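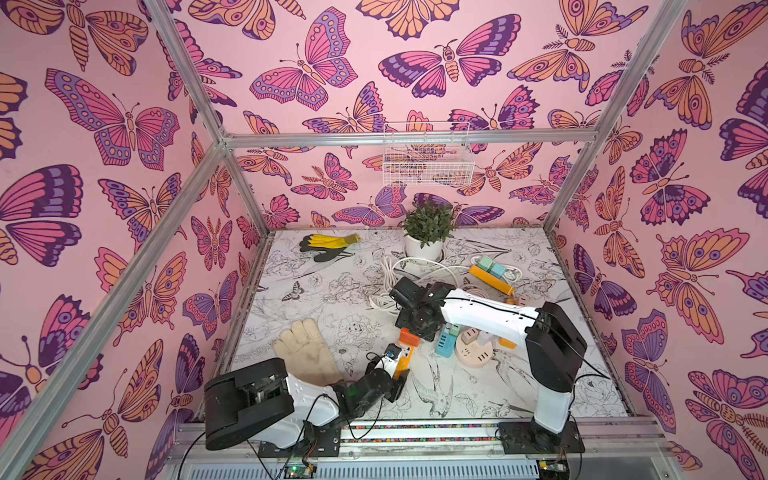
4. Setting up time recording and billing rates

Read this section before anyone in the firm starts a timer. Rates can be changed later, but time that has already been recorded keeps the rate it was recorded at, and putting that right by hand is slow work. We have done it once, for 179 matters, and would not care to do it again.

The supplier's own guide says Bradora can be set up "in minutes". Treat that as a sales claim. Allow a full morning for a small office and most of a day for a larger one.

4.1 Before you begin

You will need:
– an administrator login (a fee earner login shows the same menus but will not save)
– the current rate sheet, signed off by a partner
– a list of matters on fixed fees
– the cost codes exported from your old system, if you had one

Caution: do not import cost codes straight from the old system. The import tool accepts almost anything, including blank lines and codes that were retired years ago, and reports "Success" either way. Open the file first and delete what you no longer use. The Lallow office cut its list to 94 codes before import and still found duplicates.

4.2 Entering the rates

1. Go to Settings, then Billing, then Rate Tables. If Rate Tables is greyed out, you are logged in as a fee earner.

2. Choose New Table. Give it a name with the start month in it, for example "Standard August". The system offers "Default (2)" and will happily go on to "Default (3)", by which time you won't know which is which.

3. Enter the hourly rate for each grade. Leave VAT out. The box marked "Inclusive" does nothing that we have been able to find on hourly rates, whatever the help text says.

4. Set the unit length to six minutes. The other choice is "Smart units", which is meant to round time in a fair way. We compared it with hand-kept notes for 20 working days and could not explain the results, so we do not use it.

5. Press Save, then leave the page and come back to it. Check that the figures are still there. Now and then the last row is dropped.

Note: rates entered for a single client override the table, and rates entered for a single matter override both. There is no warning on screen when this happens. If a bill looks wrong, check the matter first.

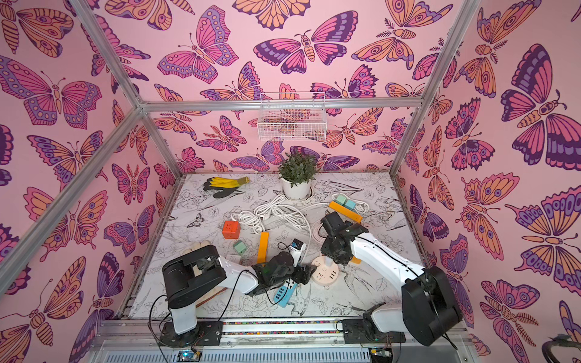
4.3 Switching on automatic time capture

Automatic capture watches email and open documents and suggests time entries at the end of the day. It is sold as the part of the system that pays for itself. It may do, in some firms. Ours had been running it for a few weeks when this section was written and opinions differ.

1. Go to Settings, then Time, then Capture.

2. Turn on "Suggest entries". Leave "Post entries without review" off. With it on, a document left open over lunch becomes an hour of chargeable work, and a client will spot it before you do.

3. Set the idle limit to 5 minutes. The setting as supplied is much longer.

4. Under Matter Matching, choose "Client number only". Matching by client name sounds handy until you have two clients with the same surname. It filed a run of Subramaniam emails under the wrong matter in our trial, and those were for a family client and a quite separate company.

5. Ask each fee earner to log out and in again. The change does not reach anyone who is already logged in.

Caution: captured entries contain the subject line of the email they came from. Those subject lines print on the bill narrative unless someone edits them. Read every narrative before it goes out.

4.4 Fixed-fee matters

1. Open the matter and choose Fee Basis.

2. Select "Fixed" and type the agreed sum.

3. Keep time recording switched on. The system suggests turning it off for fixed-fee work, to save effort. If you do, you have no way of telling whether the fee covered the work, and no record to show if the costs are ever questioned.

4. Tick "Alert at" and enter a percentage. The alert goes to the person who opened the matter, who may have left. Change the recipient if so.

4.5 Checking it works

Don't rely on the green tick on the dashboard. It means that the settings were saved and tells you nothing about whether they are right.

1. Open a test matter under the dummy client Adomlow. Do not use a real client for this.

2. Record one unit at each grade.

3. Produce a draft bill and compare each line with the signed rate sheet.

4. Add one disbursement with VAT and one without. Check both totals with a calculator.

5. Delete the draft bill before closing the matter. A draft left behind will be counted in the monthly work in progress figure.

If any line is out, stop and go back to 4.2. Do not fix it with a manual adjustment on the test bill, as the fault will still be there on the next one.

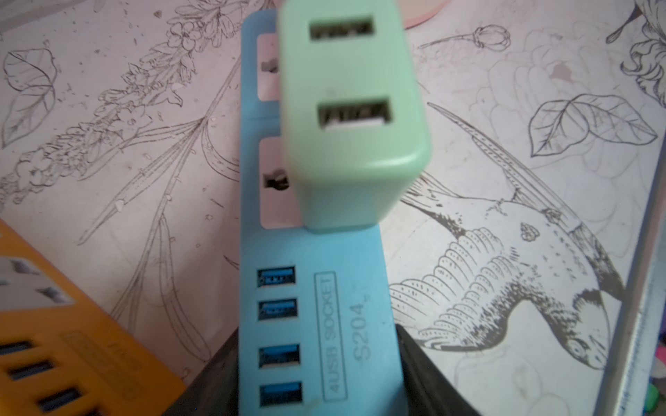
Practice Systems Team, Accounts and Billing

4.6 Reports

The "Productivity" report is the one that partners ask for, and the one to be most careful with. It shows recorded hours against target and takes no account of leave, training or part-time hours unless these have been typed in for each person under Staff, then Working Pattern. Until that has been done, the chart is of no use and should not be passed round.

"Unbilled Time" is more dependable. Run it weekly:

1. Go to Reports, then Unbilled Time.

2. Set the date range by hand. "This month" stops at yesterday.

3. Export to a spreadsheet – the print version leaves off the matter number.

4. Save the export in the billing folder with the date in the file name.

Section last checked against the live system: Monday, October 4, 2021. Menu names change with updates, often without notice. If yours differ from those given in this section, tell the team before guessing.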